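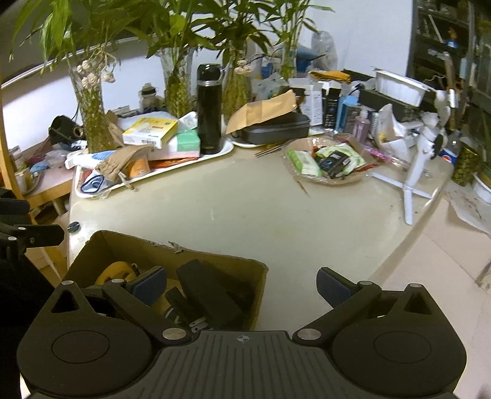 Thread on two hand-held grippers, after nearly three weeks with both. I promised in October I would write this when I had something to say, and now I have too much, so it will be long.

First the setup. I collect pick-and-place demonstrations by hand, without the arm. A person holds the gripper, a camera on it records, and later we train a policy and put it on the arm in Rirnberg. So the gripper must be good for two customers: the person's wrist and the robot.

The two candidates. The Fluler is a linkage type, the fingers swing out on pins and the pads change their angle when it opens. The Pant is a parallel type, the fingers slide on a rail and the pads always face each other. Both have soft pads. Both work with a trigger.

On paper I preferred the Pant. Parallel fingers are easy to think about. You know the width, you know everything. My colleague Ravindra Tripathi preferred the Fluler from the first day and would not explain why. He only said "use it on a real table".

So we used real tables. I mean kitchen tables and side tables, with packets, bags, bottles, plants, and boxes with other things inside them. I stopped doing tests on a clean bench because on a clean bench every gripper is a good gripper.

Numbers first, for those who will leave after this post. We recorded 2,658 demonstrations in total, divided between the two. I threw away the ones where the tracking was lost, or where the person dropped the object and picked it again. The Fluler lost fewer. I will say where the difference came from.

Flat packets. This is where I changed my mind. With the Pant you must come from above and pinch the packet in the middle, and if it is lying really flat the fingertips only slide over it. With the Fluler the pads are open at an angle and one edge goes under the packet while the other pushes down. You learn this motion in a few minutes.

Boxes with objects inside. Here the Pant was better, clearly. The linkage of the Fluler goes wide when it opens, and in a small cardboard box the outer joints touch the wall before the pads reach the object. You must close a little, go in, then open again. Beginners forget this every time.

I tried to solve it with a rule for the operators: open only as much as you need. It is a good rule and people follow it for the first 40 demonstrations. After that they are tired and they pull the trigger to the end, as before.

Long thin objects that lean in a box. Bad with both. If the object lies diagonally you must turn your wrist to match it, and a human wrist does this easily but our arm in that pose is close to its joint limit. Please remember this when you collect by hand. Your hand can do things the arm will refuse.

Glossy tables. The tracking looks at the image from the gripper camera, and a shiny surface gives reflections which move when you move. I expected this to be a disaster. It was only a problem when we worked very close and the camera saw mostly table. With clutter at the back there is enough texture to hold on to.

For this reason I now leave the mess at the far end of the table and do not clean it. Before, I was cleaning everything and wondering why the tracking jumped. Plants are fine if there is no wind. One time there was a fan, and the leaves moved, and I lost a whole morning of recordings.

Transparent things. Clear bottles and glass are difficult for the depth estimate, everybody knows it. For the person holding the gripper it is no problem at all. So the demonstrations look perfect and then the policy closes its fingers five centimeters too early. I have no solution. I only record more of them, from more sides.

About the camera position. On the Fluler the camera looks along the body, so you always see the central plate and both fingers at the bottom of the image. At first I was angry about the wasted pixels. Then I understood that the policy uses the fingers as a reference, it sees how open they are without any encoder.

On the Pant the camera sits higher and looks down more. You see the fingertips and not much else of the gripper. The view of the table is bigger, which is nice for searching. But when the object is between the fingers, the far side of it is hidden, and you cannot see if the grasp is deep enough.

We tried to put the camera of the Pant lower with a printed bracket from Abelardo Zapata. He made it in one evening and it was very well done. It vibrated. He made a thicker one and it vibrated less, but then it touched my knuckles. We went back to the original mount.

Two hands. Some tasks need two grippers, for example one holds the bag open and the other puts something inside. Then each camera sees the other gripper coming from the side. With the wide linkages you have collisions if the operator is not careful. I had a few good knocks on the outer pins. No damage, only noise and bad words.

For two-handed work I tell people to agree with themselves before starting: which hand waits, and where it waits. The waiting hand should rest at the edge, not above the objects. If it hangs over the table it gets tired and starts to drift, and the policy learns to drift also.

Weight. The Pant is 300 grams lighter, and in the first hour I did not feel it. In the second hour I felt nothing else. The Fluler has its weight near the front, so your forearm is always working against it. We now change operators more often with the Fluler, and this costs time.

Trigger feel. The Fluler has a long soft trigger and you can stop it anywhere. The Pant has a short one and it wants to be open or closed. For eggs, soft fruit, paper bags, I want the long one. For hard boxes I don't care.

Pads. The angled pads wear at the inner edge first, because this is the edge which scrapes under things. I changed one pair after 14 sessions. It takes two small screws and some patience. The Pant pads still look new, but I think it is also because we used them for easier things.

The controller. Both go to the arm through the same Leltlow box, so I did not compare there. Only one remark: the closing speed on the arm side was set much slower than a human closes the trigger. The arm was already lifting while the fingers were still coming. We matched the speeds and half of the "mystery drops" were gone.

I should have checked this on day one. Write down the time from open to closed for your hand tool and for your robot gripper, before you record anything. It is a boring measurement and you need only a ruler and a slow-motion video.

Calibration. The Pant keeps its calibration well. The Fluler needs a check each morning, because there is a little play in the linkage and it changes with use. I close the fingers fully, open them fully, look if left and right are symmetric in the image. If one side is behind, I tighten the pin.

A question I received already: can you mix data from both? We tried a small mix. The policy became confused about where the fingertips are, and it hesitated above the object like a person who forgot his keys. Perhaps with more data it will be better. I would not start with it.

Another question: does a messy table make the data worse? In my experience no, if the object you want is reachable. What makes it worse is always the same mess. Move the trays and the baskets. Turn the boxes. Bring a different box. We change the table every 20 minutes or so, and Ravindra keeps a bag of random packaging for this.

What I would buy today, with my own money: the Fluler for tables and anything flat or soft, if your operators can rest. The Pant for bins and drawers, or if you have only one operator and like this person.

What we decided: the Fluler for the next round, with shorter links. Abelardo is drawing them – the opening will be a little smaller, but it should fit inside a small box without this close, go in, open dance. I don't know yet if the pads will still get under a flat packet.

Also I want to try a rougher pad on one finger only. The idea is from a comment under my last thread, and I cannot find it anymore. If it was you, please write to me so I can put your name.

A correction to the post on weight: the difference is with the camera and cable on both. Without them I did not measure.

I will post the pin torque values and the calibration sheet when they are clean enough for other people to read. If you have used either one on fabric, please reply, I have almost nothing on fabric.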